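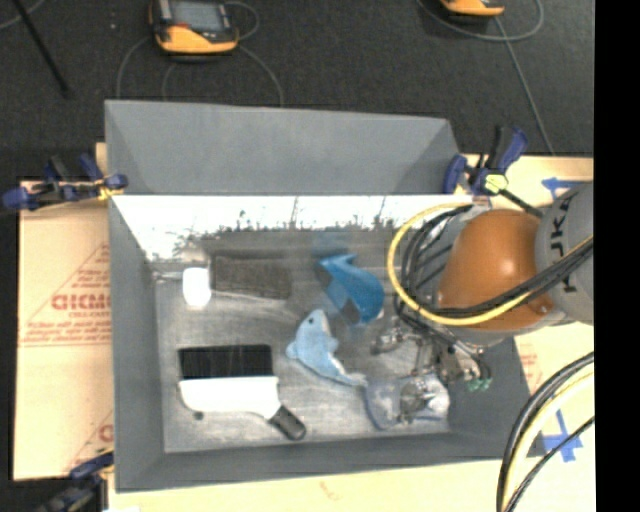
Grey bin with a few toys and household bits in it.

Keeping colouring pages and craft paper in order

Printed colouring sheets pile up quickly in a house with children. These are the habits that have worked in ours, and a few sent in by readers since April.

Printing

Use 100 gsm paper if felt tips are going to be used. Ordinary copier paper is fine for crayons and pencils. Set the printer to greyscale and draft quality, then print one page and look at the thin lines before running off the rest. If whiskers or feathers have vanished, go up one quality step.

Print two of anything popular. It saves an argument.

For watercolour, an inkjet outline will run. Either photocopy the sheet at the library and paint on the copy, or leave the print overnight and use very little water.

Storing blank sheets

A magazine file holds a good stack upright, but the paper curls if the file is only half full. Put a piece of stiff card behind the sheets to hold them up. Sort by subject — farm, sea, vehicles, letters — and write the subject on the card where it sticks up above the paper.

Plastic wallets look tidy but small children can't get the sheets out without tearing them. Save those for patterns you want to keep as masters. I have 49 masters in one Lallik ring binder and that is as full as it will go.

Pencils and crayons

Sharpen pencils over a damp piece of kitchen roll and fold the lot into the bin. If the lead keeps breaking, the pencil has probably been dropped and is cracked all the way down. Throw it out.

Broken crayons can be melted in a silicone bun tray at a low heat, 8 minutes or until runny. Peel the paper off first. An adult should do the oven part, and the tray shouldn't go back to being used for food.

Felt tips last longer stored flat. Test them on scrap once a month.

Marks on tables and walls

Crayon on a painted wall: bicarbonate of soda on a damp cloth, light pressure, try a hidden patch first. It can dull a silk finish.

Washable felt tip on a sealed table comes off with warm soapy water. Permanent pen needs surgical spirit on cotton wool, with the window open. Don't use it on varnish.

Finished pictures

Date them on the back in pencil. Keep six a term and photograph the others before they go in the recycling. Cillian Foley wrote in to say he uses spare ones as drawer liners, and as wrapping for small presents — two sheets taped together will cover a paperback.

Glitter goes in a separate pile, as our council won't take it with the paper.

Page last updated 3rd October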